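Unit 4 Handout: Paper Grades and Basis Weight
Packaging Materials I, D. Goodall
Revised 2021-01-26

Basis weight is the mass of a sheet per unit area. In this course it is always given in grams per square meter (gsm). The older US system uses pounds per ream of a stated sheet size, and the sheet size changes with the grade. Do not compare two values in pounds unless both refer to the same basic size.

Kraft pulp is made by cooking wood chips in sodium hydroxide and sodium sulfide. The process removes most of the lignin and leaves long fibers largely intact. Unbleached kraft keeps its brown color from the residual lignin.

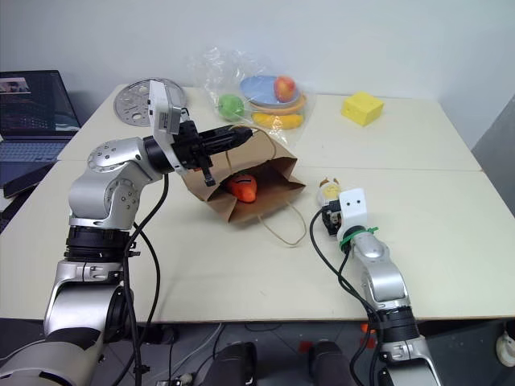 Strength depends on direction. Fibers tend to line up with the travel of the paper machine, so tensile strength is higher in the machine direction (MD) than in the cross direction (CD). Tear resistance usually runs the other way. Report both, and mark MD on every specimen before cutting.

Worked problem. A specimen measures 100 cm² and has a mass of 1.1 g. The area is 0.01 m², so the basis weight is 1.1 / 0.01 = 110 gsm.

For the February lab, cut 16 specimens, half in each direction. Condition them overnight. Moisture content affects both mass and stiffness, and unconditioned results will not be graded.

Reading: Msimang, course notes, section 11.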